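Skornley Packing Shed, Line 2
Gripper cell safety checklist, with comments
Inspection of 15th March

Guarding and access

Gate interlock stops the arm when opened: pass
Emergency stops, operator side and infeed side: pass
Light curtain at the tote infeed: pass. Muting lamp is dim, replace the bulb.
Floor marking around the cell: fail. Yellow line worn through where the pallet jack turns.
Lockout tags at the isolator: pass, but only one spare left on the hook.

Gripper

Fingers seated and fasteners tight: pass
Opens fully on command from the pendant: pass
Holds its load when air is cut: pass
Cycle counter read and logged: 2,742 since the last service
Reduced speed in teach mode: pass

Comment: the counter is reset at each service. Please write the old figure in the Ceka log before clearing it. In July it was cleared first and we lost the reading.

Before any change to the pick program goes to the floor, it is run in the simulator with the gripper open and the view set close to the fingers. The operator on shift should be there for the run and sign the sheet along with the programmer.
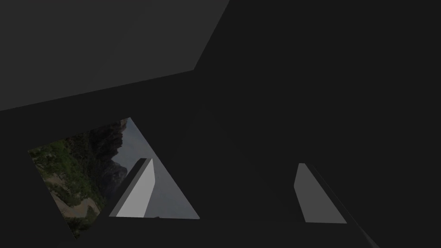 Abera said the simulator runs were useful but were always booked at changeover, when the people who clear the jams were already heading home. She asked for them to be held mid-shift, with someone covering the line.

Action: book simulator runs mid-shift. Line lead to arrange 17 minutes of cover for each.

People and tasks

Operators trained on gate entry and restart: fail. Two from the Codby site still to do it.
Hand packing station kept ready for stoppages: pass
Rotation between cell watch and hand packing: partial. Rotation is set at 60 minutes but was skipped on afternoon shift.
Jam clearing procedure posted at the gate: pass
Lifting at the infeed: pass. Less of it than before the cell went in.

Comment: cell watch is easier on the shoulders and harder on the attention. Three operators asked that it not become anyone's full-time job. The roster has no rule on this yet and needs one.

Open items carried to next inspection: floor marking, muting lamp, Codby training, roster rule, spare lockout tags.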